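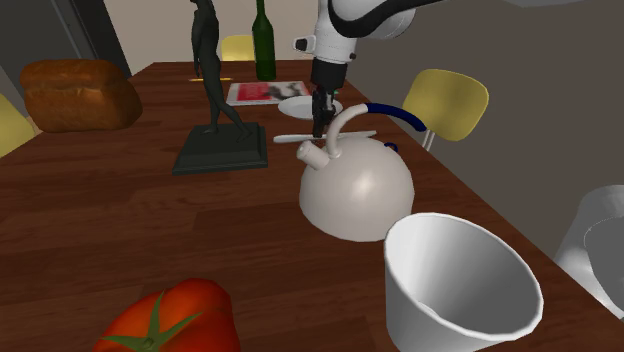
A simulated kitchen table in our planning test set, with the arm above the kettle handle.

The Planner Should Show Its Work
June | By a staff engineer, Gredholm

Print this article | E-mail this article

Most arguments about robot software are about which planner finds a path fastest. I have spent enough time with planners to think this is the wrong contest. A team that runs an arm needs to know why the software chose the path it did, and most tools still can't say.

Take the kettle. Our group at Gredholm runs a set of 591 simulated table layouts through Testik, the test runner we use for every change to the motion code. In the kettle layouts the arm comes down from overhead and has to close on an arched handle. There is a spout on one side and a large cup close by. A person would look at the table and reach. The planner has to choose a wrist angle, an approach line and a place to stop, and it makes those choices from a cost function with 14 terms in it.

Last spring one of those terms was changed, and 35 layouts that used to pass began to fail. The log for each one said "no valid grasp." That was all it said. It took two of us over 18 hours to learn that the handle's collision shape had been padded twice, once by the scene loader and once by the planner. The gap under the handle had closed up. As far as the software knew, there was no handle to put a finger under.

The fix was one line. The planner had known the answer the whole time, because it had rejected every grasp for the same reason and then thrown the reason away.

I think a planner should keep its rejections. It should write down which grasps it tried, which check each one failed, and by how much. Rawat, the planning library we moved to afterward, does a fair job of this. It is slower than the one we had. On a cluttered table the difference is easy to notice, and people on my own team have complained about it.

The usual reply is that logging can be added later. In my experience it gets added after the third bad week, by someone who did not write the code, and it covers only the failure that caused the bad week. The group at our Clostmont site tried this and now has four log formats – none of them agree on units.

Another reply is that learned policies will make the whole question go away. I doubt it. A learned policy that won't go near a kettle handle leaves you with even less to read. If anything, the teams training them need clear records from the older planners to compare against.

Speed still matters. An arm that thinks too long is no use on a line. But when I am asked to pick between two tools, I now break something on purpose, usually a collision shape, and time how long it takes a new hire to find it. I would like to see that number printed next to the planning time.

Print this article | E-mail this article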